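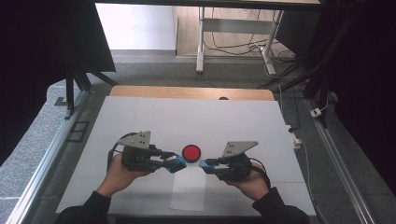
Hand-held grippers above a white tabletop. Photo: Sondora

Sondora opens second house with shared work rooms in Drarkenitz

DRARKENITZ, June – Sondora, the provider of shared work rooms for small firms and self-employed people, will open its second house in Drarkenitz this month. The new house is situated in the former Kemomano button factory beside the canal and offers 1,784 square meters of space on four floors. With the opening, Sondora answers to the strong demand for small rooms with short contracts, which could not be met anymore in the first house at the station.

The factory stood without a tenant after Kemomano moved its production out of the town. Sondora has taken over the building on a long lease and has renewed the heating, the windows and all electric lines. The old staircase and the iron columns on the ground floor were kept. The freight elevator was also kept and received a new motor, so that tenants can bring heavy goods up to the top floor.

"In the first house we had to say no to many people, and this was not pleasant for us," said Reto Fankhauser, managing director of Sondora. "A person who starts a firm does not want to sign for ten years. In the new house the shortest contract is for one month, and we have tried to write it so that everybody can understand it without a lawyer."

The house has 20 closed rooms in different sizes, an open hall with single desks, and a quiet room in which telephone calls are not allowed. Monthly rent for a closed room begins at 900 francs. Heating, water, internet and cleaning of the common areas are included in this price. Electricity is charged according to the use. Each floor has a small kitchen, and bicycles can be left in the covered yard. Tenants have access at all hours with their own key card.

Almost all closed rooms are already reserved. Among the first tenants is the map publisher Tuhiwai, which will move its editing office from the old town to the third floor. "We have looked for a place with good daylight since a long time," said Bevan Merrick, head of editing at Tuhiwai. "When we print a hiking map, we must compare the colors on paper, and in our present office this is possible only in the morning. Also, we will be happy to meet other people at lunch."

Single desks in the open hall can be rented by the day, the week or the month. A reservation is recommended for groups. The meeting room on the ground floor is available also to local clubs, which may use it in the evening from 6 p.m. without a fee if they leave it clean.

Interested persons can visit the house during the opening week, daily from 10 a.m. to 4 p.m. The entrance is on the canal side, as the gate to the street remains closed until the paving work is finished. Parking places are limited, and visitors are kindly asked to come on foot or by bus.

About Sondora
Sondora rents and manages work rooms in Drarkenitz. Its tenants are small firms, associations and self-employed people from many trades. The company is owned by its founders.

Press contact
Sondora, Media Office, Drarkenitz
Printable floor plans and interview dates with Reto Fankhauser are available on request.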